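Kodar > Equipment > Training cells > Nemside demonstration table

Nemside demonstration table

The Nemside table is a complete working place for one robot arm, made for showing pick-and-place tasks to visitors and for training new operators. It can be bought, rented for a period, or seen at our open day in Flullside before you decide. Many customers choose the last option first, and we recommend it.

What you receive

The set contains the table, the arm with its mounting plate, a two-finger gripper, a teach pendant and a box of small practice objects. The table top is delivered plain. We cover it with brown paper and mark the cells with dark blue tape, but you can use any paper and any tape you have in your workshop. A new covering takes 40 minutes for one person who has done it before. The paper gets creases and dark marks with use, and this has no effect on the work.

The computer, the safety fence and the side table are not part of the set. Please plan a place for them, and also for the cables, which need more room than most people expect.

Dimensions and supply

Height of the table top: 700 mm
Free space to leave on the operator's side: 400 mm at minimum
Largest group for one demonstration: 8 persons
Power: one normal wall socket for the arm, more for the side equipment
Delivery: in two boxes, the arm is packed separately

The open day

The next open day is on 2024-02-19 in our hall at Flullside. The table will be running during the whole day, so you can come when it suits you and stay as long as you wish. Groups are asked to write to us before, with the number of people and the language they prefer.

A demonstration begins with an empty gripper and a few objects on the paper. The operator explains how the cells are numbered, chooses one, and the arm goes there. After this, visitors may choose a cell themselves. The simple task is to lift a cube and put it on a plate. It looks easy, but the height of the gripper above the paper must be taught with patience, and this is the part where visitors ask the most questions.

The arm stands at the right edge of the grid and reaches across it to the left. With the small purple cube closed between the fingers, it stays just above the paper, and the lilac plate lies in a cell not far away. 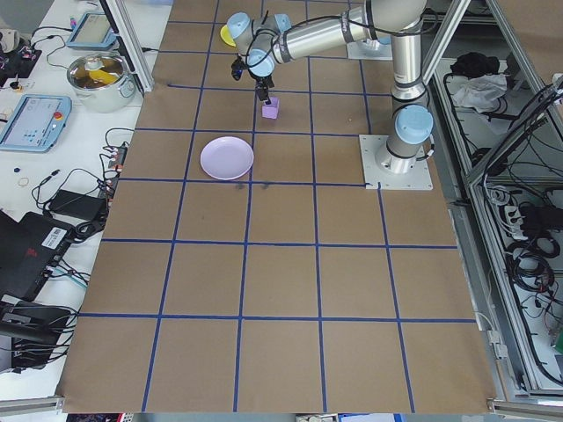
Trying it yourself

After the demonstration you can hold the pendant and move the arm at low speed. One of our operators stays beside you the whole time and shows you the emergency stop before you start. Long sleeves should be rolled up and loose jewellery taken off. Children are welcome to watch, but they cannot operate the arm.

You may also bring an object from your own production, if it is small and has no sharp edges. We cannot promise that the gripper will hold it – we will try it with you and tell you what we think.

Rental and training

The table can be rented from Kodar directly or through our partner Kinsella, who also does the installation. Training for operators is given at your place after the table is installed. Schools can ask for a lower price during February. For a written offer, please send us the address of the building and tell us if there is a lift.

Kodar, Flullside | Contact | © Kodar 2024 | Back to top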